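Pelwood Building, Level 1 Walkthrough
Electrical, exits and housekeeping
Inspector: Itziar Tejada
Site contact: Ans Kuipers
Month: October
Start time: 8:35 a.m.

Ratings: OK, Fix, Follow up. Items marked Fix go on the work list the same day. Items carried over from the last walkthrough are noted as such.

1. Exits and hallways

Exit signs lit, all doors: OK
Exit doors open fully from inside: Fix. The north door drags on the threshold and needs a shoulder to get it past halfway. Carried over. Ans has asked Sundaram for a new sweep and a hinge adjustment.
Hallways clear to full width: Fix. Flattened cartons stacked outside Room 101 again. Moved during the walkthrough, but the recycling cart needs to come up more often.
Emergency lights, test button held: OK except the unit at the stair landing, which went dim within seconds. Replace battery.
Floor plan posted and current: Follow up. The plan by the elevator still shows the old wall between the copy area and the kitchenette.

2. Fire extinguishers

Mounted and visible: OK
Gauge in the green: OK
Tag initialed for the month: Fix. The one in Room 124 was skipped. Gauge is fine, tag is blank for September.
Nothing stored in front: OK

3. Electrical and cords

Panel doors closed, space in front clear: OK. Tape line on the floor is wearing off and should be redone.
Breaker labels readable: Follow up. Panel 3 has two labels in pencil that can't be read without a flashlight.
No power strips plugged into other power strips: Fix. Found one pair under the front desk. Unplugged and tagged.
Cords off the floor in walkways: OK
Space heaters: one found, Skuvurow model, no tip-over switch. Owner asked to take it home.

4. Tables and work surfaces

Surfaces stable, no rocking: OK
Cups and small items kept on the table mat: OK

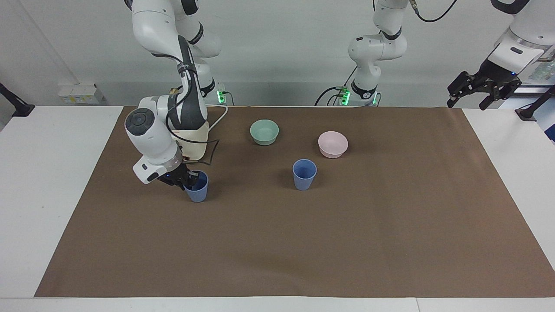 Item 4, table with mat and blue cup.

Chairs in good repair: Fix. One chair in Room 101 has a cracked caster. Pulled from use and put in the storage room with a note on it.

5. Kitchenette

Outlet by the sink trips and resets: OK
Refrigerator door seal: Follow up. Lower corner is split. It still closes.
Microwave clean, vent clear: OK
First aid kit stocked: Fix. Out of medium bandages and the burn gel has expired. Order from Samuris with the paper towels.
Mop bucket emptied: OK

Comments

The north door is the one that matters most on this list. If Sundaram can't come this month, please call me and we will look for someone else.

The landing light and the Room 124 tag can be closed by email. Send a photo of each.

I did not get into the roof access closet. The key on the ring is for the old lock. Ans will get a copy made before the next walkthrough.

Finished 10:20 a.m. I.T.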